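Charging at the curb: notes for the Dorville evening, 7/8/20

Slide 1. Don't thank everyone, go straight in. The city says 300 new curbside chargers will get people into electric cars. Ask the room who parks on the street. Then ask who has ever found a working charger on a street. Wait for it.

Slide 2. The money. The grant pays $2,644 per post. Zanura's own quote leaves out the grid connection, the trenching and the repairs after year one. I have asked twice for a full price. What came back was a brochure.

Slide 3. The pilot in Dorholm. Launched in April with 6 posts, and 4 of them were running when the report was written. The report calls this "encouraging." Read that line slowly. Also mention that usage was measured in plug-ins, so a driver who tried three times to get a charge counts as three happy customers.

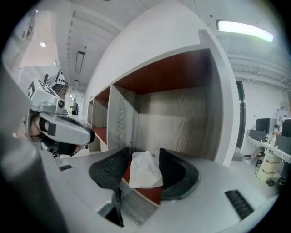
Tiina Rantala objects that every new network starts badly, and that gas stations were thin on the ground once too. Her words: "If you wait for perfect numbers, you'll be waiting with a full tank of gas." Give her that one, she'll be in the room. But gas stations weren't asking the city to cover the losses.

Slide 4. What I'd want before a vote. Uptime by post, published monthly. A price per kilowatt-hour on the post itself. Some word on who pays when Zanura walks away.

If there's time: Hicham Amrani's point about apartment garages. Skip the Jääskeläinen chart, the axis is wrong and someone will notice.

Questions until they turn the lights off.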